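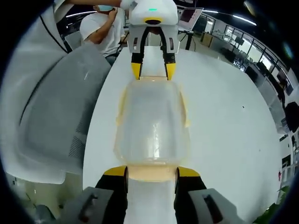
Two grippers with yellow fingertips hold a lidded-style food container by its ends over the white practice table at Pomska's Sammont workshop.

SAMMONT, March 8, 2025. If you have ever tried to pop the lid off a leftovers box with one hand while holding the phone in the other, you will have some sympathy for the crew at Pomska, who have spent a good part of the winter getting a pair of grippers to handle plastic food boxes without dropping, denting or flinging them. The company, which packs chilled meals for schools and small grocery stores, opened its upstairs workshop to neighbors this week, and a fair number of us climbed the stairs to see how the grippers are looked after.

The tool at the center of it all goes by the name Jamon, a leftover from the first product it was ever asked to pick up, and the name has stuck well past the point where anyone could change it. It comes as a pair, one gripper for each end of the box. The black fingers are curved and finish in bright yellow tips, and those tips (as visitors heard more than once, and always with great affection) are where nearly all of the looking after gets done.

A fingertip on a job like this leads a hard life. Food boxes are smooth, the flaps stick out just where a finger would like to go, and the plastic gives a little when it is squeezed. Once the pad on the inside of a tip begins to wear, the grip goes off by a hair, then by a bit more, and before long one end of the box is riding higher than the other. The crew checks the pads at the start of every shift and wipes them down with a plain damp cloth, no soap, because soap leaves a film that takes half the morning to get rid of. They learned that one the slow way back in June.

Tips are changed as a full set. It would be cheaper to swap only the worn one, and for a while that was the habit, but a fresh pad across from a tired one pulls the box to one side, and then everybody spends the afternoon hunting for a fault in the arm that isn't there. A set is now good for 700 boxes before it comes off, worn or not, and the old ones go into a coffee can on the windowsill to be used for training new staff.

The workshop keeps its count in a paper notebook hanging from a string by the door. The last line on the day of the visit stood at 3,857 boxes, written in green pen and underlined twice. The notebook also holds every change to the finger spacing, every loose screw and one rather cross note about a missing hex key, which has since been found in a lunch bag.

Lining up the pair is the part that takes patience. Both grippers have to close at the same moment and the same height, and the setup is done by hand and by eye before it is ever done by number. One person watches from the end of the table, another steadies the far gripper, and the box is gripped and let go, gripped and let go, until it stays put with no sideways creep. On a good morning this takes two tries. On the morning after a tip change it can eat up the whole stretch before the coffee break, and the coffee, we can report, is worth waiting for.

Much of the hardware was bought through Oddsson, the equipment dealer out on the county road, which also keeps spare fingers on its shelves for Pomska. The dealer has been good about rush orders, the crew said, although the last batch of pads arrived a touch thicker than the one before it and had to be sanded down on the bench. A note about that is in the notebook too.

Next on the list is a better way to store the cables, which have a talent for getting underfoot, and a small stand so the grippers can be set down without resting on their tips. After that, three more box sizes are waiting, among them a shallow one for cut fruit that the crew is not looking forward to at all, as it has hardly any edge to hold.

The workshop plans to open its doors again in June, once the new stand is in place. Visitors are welcome to come up by the side stairs and are asked to leave food and drinks on the shelf at the bottom. Children may attend with an adult, and there will be a box of retired yellow fingertips by the door for anyone who would like to take one home.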